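The great clothes reckoning, and why I quit folding on the couch

So I have been putting off the bedroom since June. Some of you may remember the kitchen drawers post (still holding up, thank you for asking!) and I swore back then that clothes were next. Then it got hot, and then we had people staying, and the basket situation just kind of grew.

What finally got me moving was Despina Kokkinos coming over for coffee and asking to borrow my green sweatshirt. I could not find it. I looked for 37 minutes. I found a swimsuit, two phone chargers and a scarf I was sure I'd left on a bus, but no sweatshirt. Despina went home in one of Corey's hoodies and I stood in the hall feeling like a person who needs a system.

My old system, if you can call it that, was to carry everything to the couch, turn on a show, fold half of it, and then move the folded half to a chair when somebody wanted to sit down. Corey Hoani (long-suffering husband, owner of more than 11 black T-shirts) would then pull one out from the bottom of the pile and that was that.

New rule: clothes get sorted in the bedroom and they don't leave it. I make the bed first, all the way, because a flat white duvet is the best sorting table in the house. You can see every sock. Well, every dark sock. The white ones vanish and I find them with my feet at night.

I also gave myself 4 groups and no more:

Darks
Colors
Pale stuff, towels and anything cream
Things that need mending or a decision

That last group is where I get stuck. There's a Trasmont cardigan in there with one button that I've been meaning to fix for 3 winters. It was my grandmother's favorite shop and I can't wear the thing and I can't toss it either. It goes back in the drawer every time — I've made my peace with that.

The basket lives up on the little nightstand cabinet while I work, which saves my back. I used to keep it on the floor and bend down for each shirt like I was picking strawberries. The lattice sides are nice too, air gets through, and it wipes clean. I looked at a pretty woven one at Manolakis for ages and I'm glad I didn't buy it, it would've snagged everything I own.

Black and teal, mostly, which pretty much sums up the laundry around here:
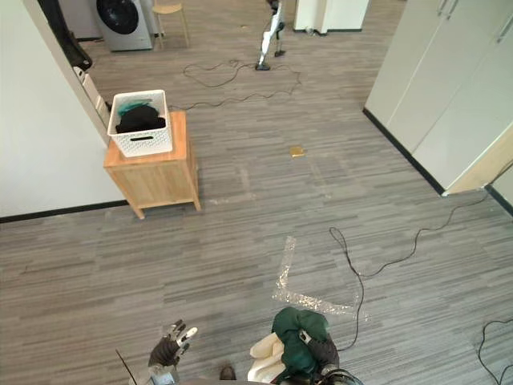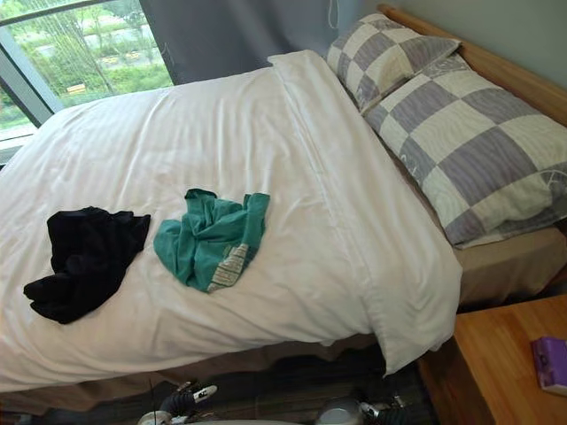 What I'd change next time

I'd start earlier in the day. By the time I got to the decision pile it was nearly six and I was deciding everything was fine and could stay.

I also want proper drawer dividers. Allavon makes some fabric ones that fold flat and Corey thinks we could cut our own from boxes, so we'll see who wins. And I'm thinking about a hook behind the door for the worn-once stuff, you know, too clean for the wash and too lived-in for the drawer. Where do you all put that? Despina hangs hers over the tub, which I can't picture working with our shower curtain.

Oh, and the green sweatshirt was in the car. Under the bag from Foro, with the beach towels. I've texted Despina and she's keeping the hoodie.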